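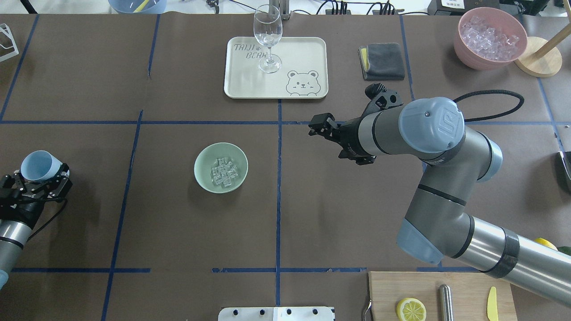 Getting a rebuilt caliper has never been the hard part, one repair shop wrote, it's getting paid for the old one. Complaints like that are behind a new brake caliper exchange program from Molden, which opens today to independent repair shops and home mechanics.

DRISASHAM, 14 May 2018 – Molden, a rebuilder of brake parts for passenger cars and light trucks, has launched Carrier, an exchange program that covers 2,842 part numbers. Customers order a rebuilt caliper, fit it, and send the old one back in the same box with the return label already inside.

When a shop buys a rebuilt caliper, it normally pays a core charge on top of the price of the part. The charge is refunded when the old caliper is returned. Many shops let old calipers pile up on a shelf until there are enough to make a shipment worthwhile, and by then the paperwork is missing or the return period has run out.

Under Carrier, each box has a number that is tied to the order. The number is scanned when the box arrives at the Drisasham plant, and the core charge is credited to the account within six business days. No separate form is needed. Customers can return a caliper up to 113 days after purchase. 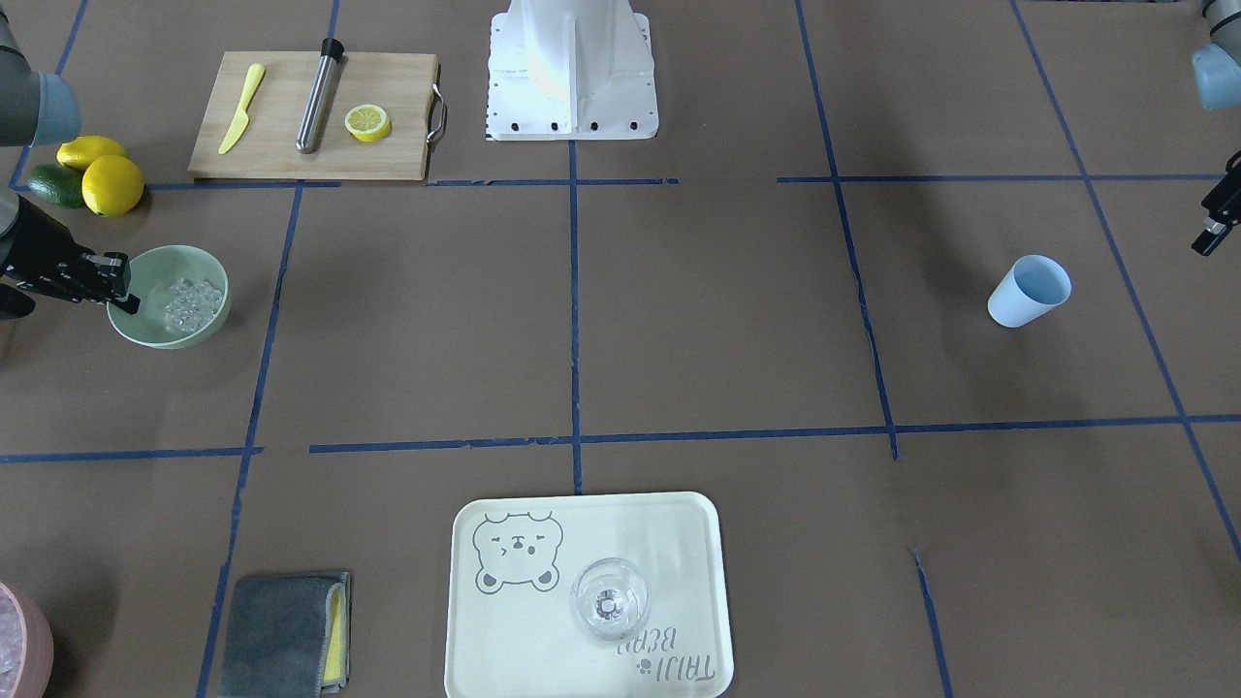

Fine for common cars, but what about the seized ones, a parts counter asked during the trial. Molden will accept calipers with seized pistons, stripped bleeder screws and surface rust for full credit. Castings that are cracked, welded or missing the bracket will be credited at half the core charge. Calipers that have been taken apart are accepted if all the main pieces are in the box.

The trial began last November with 15 shops and was limited to front calipers. Rear calipers, including those with a built-in parking brake, were added after shops asked for them. The box was also changed. The first version had a foam insert that soaked up brake fluid, so the production version uses a molded tray and a sealed bag. Customers are asked to drain the old caliper and plug the hose port before packing it.

Every rebuilt caliper in the program is stripped, cleaned and fitted with new seals, boots and bleeder screws. Pistons are replaced where the surface is pitted. Each unit is pressure tested before it is boxed. Copper washers are included for banjo-style hose fittings. Pads and hoses are sold separately.

Carrier orders can be placed directly with Molden or through Brernov, which will stock the faster-moving part numbers at its own warehouses. Core credits on Brernov orders will appear on the customer's Brernov statement – the return box is the same either way, and all returns go to Drisasham.

Shops that already have a Molden account do not need to sign up again. Cores from orders placed before today should be sent back under the old terms, with the original invoice, and should not be packed in Carrier boxes.

About Molden
Molden rebuilds calipers, wheel cylinders and master cylinders at its plant in Drisasham. It sells to repair shops, parts stores and the public.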